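Width reading drifts on one of a pair of hand-held grippers, fingers report open when closed

Posted in: End effectors and hand tools
Tags: encoder, calibration, thin film, false open
Viewed 585 times

Kazimiera Lis

I look after a bench with two hand-held grippers, used as a left and right pair to record handling tasks on thin plastic. Each has two fingers with yellow tips and black inner pads, a wide-angle camera looking out between them, and a width signal taken from an encoder on the finger drive. The recordings are later used to train a two-arm cell, so the width signal matters as much as the video.

The fault is on the right-hand unit only. At the start of a session it reads zero with the tips touching and full opening at the stop. After a while the closed reading creeps upwards. The worst case so far is 18 counts with the tips fully shut. Our software treats anything above 10 as open, so a pinch on a piece of film is logged as a miss. The left-hand unit has never gone above 3.

The task is simple. A small clear piece lies flat on a white table, one gripper picks it up by an edge and the other takes the opposite edge.
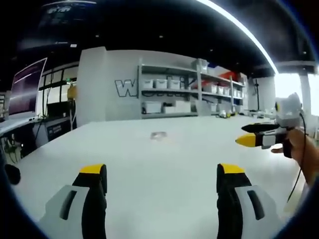 The closed reading is checked before the first pick and again after the last. Between those two checks there is no reference, so I cannot say at which point in a session the drift begins. I have tried the following.

Swapped the signal cables between the two units. Fault stayed with the right-hand unit.
Swapped the ports on the logging box. No change.
Re-ran the zero routine. Reading returns to zero, then drifts again within the session.
Checked the finger screws. All tight.
Changed the black pads for new ones. Slightly better for a day, then as before.

Firmware is the same on both. The units came through Bomel, who sent a replacement encoder board. I have not fitted it yet because I would like to know whether the board is likely to be the cause. Supply voltage at the board is steady and I see no dropped samples in the log.

What bothers me more than the lost recordings is the direction of the error. If a cell is trained on data in which a firm grip reads as open, it will learn to close harder on something it already holds. We have stopped using anything from the right-hand unit until this is settled.

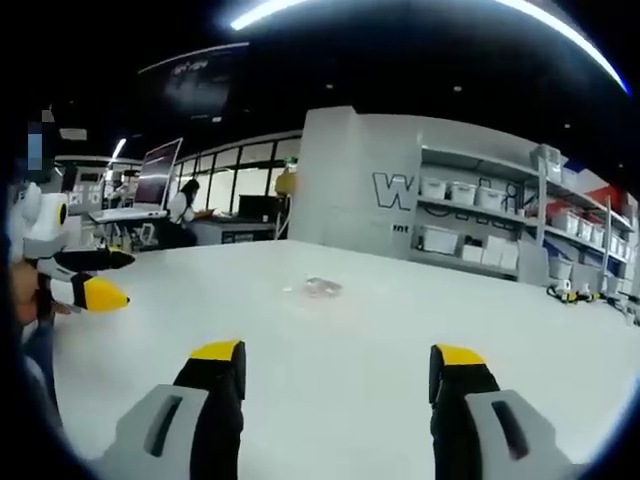

Room temperature is controlled and does not vary enough to explain a drift of this size. The drive is a rack and pinion, with the encoder magnet glued to the end of the pinion shaft. I can post the log for one session if that helps. It is a plain text file, one line per sample.

Edit: asked below for the sample rate. It is 70 per second on both units.

Edit 2: the trigger spring is the original one on both units.

3 replies, oldest first

Zodolstead

Sounds like the encoder. Fit the new board and see.

Quezada

Do not fit the board yet. If you change it now you will disturb the magnet gap and lose the evidence.

An encoder board with a fault of its own will normally give jumps, noise or a fixed offset. A slow creep in one direction, cleared by a zero routine and then returning, points to something moving. On a rack and pinion drive with a glued magnet there are two candidates, the magnet slipping on the shaft and the pinion slipping on its flat. They can be told apart as follows.

1. Remove power. Take off the top housing.
2. Make a fine pen mark across the magnet and the shaft end, and a second across the shaft and the pinion face.
3. Refit, zero, and note the reading at closed and at the open stop.
4. Run the unit through 2000 full strokes by hand. A helper and a cup of tea are advised.
5. Note both readings again before opening the housing.
6. Remove power, open it, and look at the marks under a magnifier.

If both readings have shifted by the same amount and the first mark is broken, the magnet is turning in its glue. If the second mark is broken, the pinion is loose. If neither mark has moved and only the closed reading has shifted, the fault lies at the finger end. In that case look at the pads, and at whether anything is being held between the tips during the check.

That last case is easy to overlook with film. A torn scrap caught at the tip is close to invisible on a white table, and a clear piece folded over several times has a real thickness. Wipe the tips before every closed check and look at the seam from the side under a lamp. Your remark that new pads helped for a day makes me want this ruled out first, before anything is dismantled.

I would also change the software. A single threshold of 10 counts is too tight for a unit that is only referenced twice per session. Add a closed check every few picks and reject the block if the reading has moved by more than 4. Keep the raw counts in the log and do not overwrite them with corrected values, or the next person will not be able to trace it.
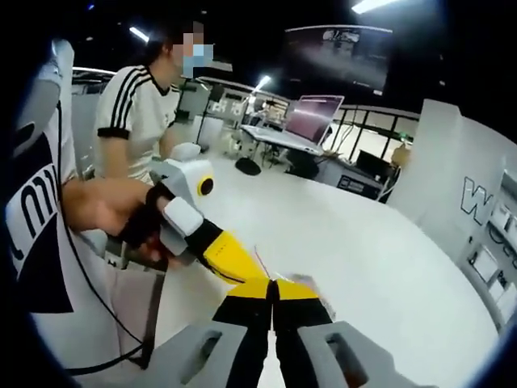 Petden disagrees on the order of the tests and would begin with the magnet, having had the same creep on a similar drive in September. There the glue had been applied over a film of oil. The magnet moved a fraction of a degree each time the trigger was let go sharply and the fingers hit the open stop. Both ends of the reading shifted together, and wiping the tips made no difference at all.

The repair was to clean the shaft end with solvent, lightly roughen it, bond the magnet again with a retaining compound and leave it overnight. A soft bumper was added at the open stop. The encoder board was left alone.

Petden also asks which way the magnet faces, as on some units the glue can be seen through the cable slot without opening anything.

Comments on this reply

Kazimiera Lis: Thank you both. I have the reading at the open stop from the start of each session but not from the end, so I cannot yet say whether both ends move together. Will record both from now on. The magnet is not visible through the slot on ours.

Quezada: Then take the open stop reading first, it costs nothing. If it has moved, go straight to the magnet and skip my remarks about film.

Zodolstead: Still think it is the board.

Last activity: Tuesday, July 28, 2020
Status: open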